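Ticket: Wullel converter drops or misaligns episodes from two-gripper sessions
Project: Tonora (student capstone, household tidying)
Reported by: Kamarul Ismail
Component: Wullel, import stage
Priority: High
Status: Resolved, one follow-up open

Summary
Import of the bedroom session finished without an error code, but only part of the data reached the training folder. We recorded 402 episodes. The log lists 29 as rejected with "stream length mismatch", and a further 11 were accepted with the left and right gripper views offset from each other. The second group is the bigger concern. Rejected episodes can be re-imported, but misaligned ones would have gone straight into training.

Environment
Workstation: Kruger (lab machine, shared with the Skulura team)
Converter: Wullel, main branch, default config
Input: one video stream per gripper, one jaw opening channel per gripper
Target rate: 50 Hz for jaw opening, resampled by the converter

Steps to reproduce
1. Copy the raw session folder to Kruger. Local disk, not the network share.
2. Run the import with the default config.
3. Open the import log and filter on "mismatch".
4. Open any accepted episode in the viewer with both streams side by side and step to the first jaw closure.

Expected: the closure in the video lines up with the drop in the jaw opening curve, for both grippers.
Observed: one gripper lines up. The other lags, by a different amount in each affected episode.

Task content
Small household items, picked up and handled with the two hand-held grippers at a cloth-covered surface with a lined bin next to it. Same bedroom throughout.
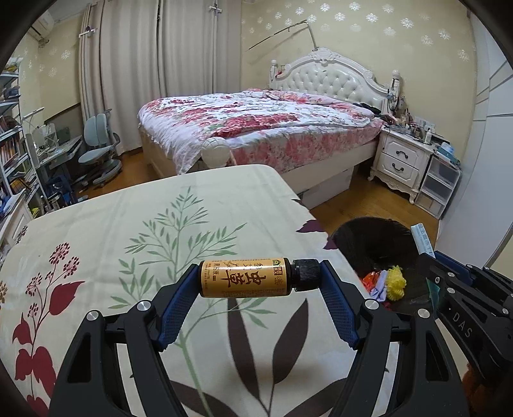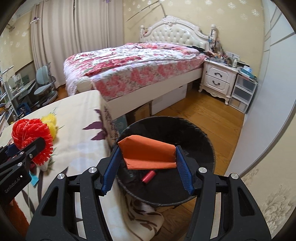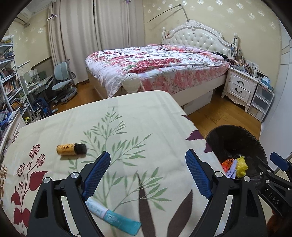
The first thing ruled out was the recordings. Raw files from the affected episodes were played directly, outside Wullel, and both streams ran to the end with no missing segments. Frame counts matched the durations. File sizes were normal.

Log

Wednesday, 9:40
Re-ran the import on a clean folder. Same 29 rejections, same episode numbers. Not random, so probably not a disk or load problem on Kruger.

10:15
Sorted the rejected episodes by length. No pattern. Sorted by start time and they cluster — nearly all come straight after a pause in recording.

11:05
Checked how Wullel picks its zero point. It takes the first timestamp of the left stream and applies it to everything in the episode. If the right stream started earlier, its first samples get a negative time and are cut. A small cut is padded silently. A large one trips the length check and the episode is rejected. That accounts for both symptoms.

13:30
Changed the zero point to the latest start across all streams, then trimmed the others to match. Padding is now off by default and writes a warning when switched on.

14:20
Full re-import. No rejections. The 11 offset episodes line up by eye at first closure and at first release.

15:10
Second problem, unrelated to the first. The colour correction step was reading its settings from the Skulura profile, because both teams share a home directory on Kruger. It made no difference to alignment but it did shift the white balance in the exported clips. Moved our profile into the project folder and exported again.

Resolution
Fix merged to the Tonora branch. Not yet offered upstream. Anyone with an older import of this session should delete it and run again. Do not merge old and new output, as the episode indices are the same but the start frames differ.

Open item
The viewer still has no automatic check for offset. A simple version would compare jaw motion in the video against the opening curve and flag anything outside tolerance. I have a draft script, but it fails when the held item covers most of the finger pads. Assigned to me, no due date.

Kamarul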